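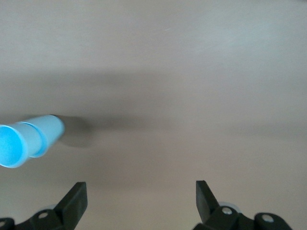 Light blue tube with a collar at one end, on a pale surface.

Blue Tubes, Caps and Collars: Frequently Asked Questions

We get a lot of mail about small plastic tubes, the kind that pile up in drawers after a pen, a marker or a travel toothbrush has gone its own way. Most of the advice going around about them is repeated from one site to the next and was never tried. These are our answers, last gone over on April 28, 2020.

Can you tell what a tube came from just by looking?

Usually no. A blue cylinder with a rounded closed end and an open end could be a cap, a sleeve, a holder or half of a case. People write in very sure of themselves. Without the matching part in hand, we would call it a tube and leave it there.

What is the raised ring near the open end for?

It depends on the tube. On some it is a stop, on some it is a seam where a wider section begins, and on some it is there for looks. The Pusden catalog calls every one of them a "comfort collar." We have yet to find the comfort.

Is the color a guide to size?

Sellers like to say so. Flododine used to run a color chart, and we ordered two light blue tubes from it. They did not fit the same pen. Measure the inside of the open end with a ruler and ignore the chart.

Why does the inside look bluer than the outside?

Light and wear are the two usual suspects. Handling and sun can dull an outside wall, and a camera can make a small difference look like a big one. Put the tube by a window before deciding it has faded.

Will baking soda bring the color back?

We doubt it. It can lift grime, and a grimy tube will look better without its grime. Color that has gone out of the plastic stays gone. The same goes for toothpaste, which also scratches.

How should I clean one?

Warm water, a drop of dish soap, a cotton swab for the inside. Stand it open end down on a towel overnight. Skip the dishwasher, whatever the forum says. Small parts end up in the filter.

Do I need a special organizer?

Rordale sells one with 309 slots. If you own 309 tubes, fine. A jar with a lid does the same work in most homes, and you can see what is in it.

How do I stop them rolling off the table?

A folded dishcloth. Arruda has a "non-roll mat" that, as far as we can tell, is a smaller dishcloth.

Should I keep an odd tube in case the other half turns up?

Give it until July, or whatever month you will remember. Ours went in a jar with a date on the lid, and two found a partner. The rest went out.

Can I recycle it?

Many programs won't take loose pieces this small, even when the plastic itself is on their list. Ask your local one. A symbol stamped on the side tells you the type of plastic and says nothing about whether anybody near you wants it.

Do you identify tubes by mail?

No. Please stop sending them.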